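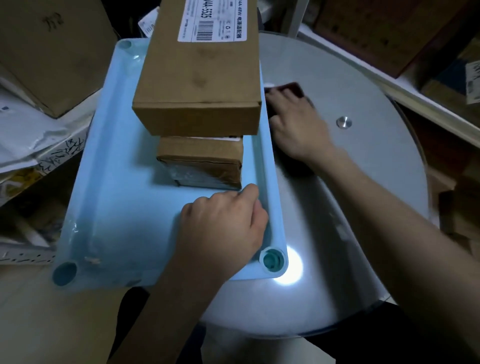

Keeping Obituaries, Funeral Cards and Other Family Notices

Updated October 2020

Most families have a drawer or a shoebox of these. After my uncle died I was handed almost 300 clippings, prayer cards and service programs, some folded so many times that they came apart at the creases. These are the methods I settled on.

Before you start
Wash and dry your hands and skip the lotion. Clear a flat surface and keep drinks somewhere else. Lay down a clean white sheet or plain paper so small scraps show up.

Take out the metal
Paper clips, staples and straight pins leave rust marks. Slide a thin piece of stiff plastic under a staple, bend the legs up with a dull knife, and lift it out from the front. Don't use a staple remover on newsprint. Rubber bands that have gone hard can be cut and picked off. If a piece is stuck to the paper, leave it.

Flattening folded clippings
Open the folds slowly. If the paper cracks, stop and leave it in an open box in the bathroom overnight, away from splashes, then try again in the morning. Put the opened clipping between two sheets of blotting paper with a heavy book on top for 4 days. Don't iron it.

Copy first
Newsprint turns brown and brittle whatever you do. Photocopy or scan each notice before you store it, and scan at a setting good enough to read the smallest type. Copy the back too if there is anything on it about the family. Print the copy on acid-free paper and let people handle that one.

If the name of the paper and the date were trimmed off, write them in pencil on the copy when you know them. "Gazette, July, year not known" is still more use to the next person than a blank.

Names
Old notices often give a woman only as "Mrs." and her husband's name. Pencil her own first name on the copy. Do the same for nicknames. My cousin Murray Lavoie found that three people in our box were the same great-aunt, once under her maiden name and twice under different husbands.

Sleeves and boxes
Use clear polyester or polypropylene sleeves. Avoid vinyl, the kind with a strong smell, and avoid the sticky-page albums completely. Newsprint goes in its own sleeve, away from photographs, and funeral cards fit well in the pages made for baseball cards. Keep 20 sleeves or so to a folder and stand the folders up in a box that is full enough to hold them straight. An attic is too hot and a basement is too damp. A bedroom closet shelf is fine.

Tape
Never mend a clipping with household tape. It yellows, the edges collect dirt and the stain goes through. If old tape is already there, don't peel it. Make a copy and keep the clipping as it is.

Mailing things to relatives
Send copies when you can. If an original has to go, put it in a sleeve, put the sleeve between two pieces of stiff cardboard a little larger than the paper, and tape the cardboard to itself. Framed pieces need a box with padding on all sides. Write the address on a slip inside as well — labels do come off. 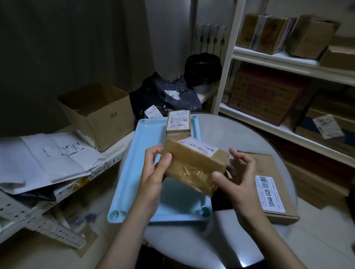 Small parcel, taped and labeled.

Ask the relative to tell you when it comes, and write down in a notebook what went to whom.

Funeral ribbons and pressed flowers
Brush ribbons with a soft makeup brush and roll them around a tube covered in white tissue. Printed ribbons should not be washed. Pressed flowers stain paper, so take them out of the family Bible and fold them in tissue with a note of which page they were on.

Making a list
A plain notebook works. Give each item a number, then the full name, the date of death, the newspaper, and who gave it to you. Put the same number in pencil on the sleeve. Keep a second copy of the list in another house.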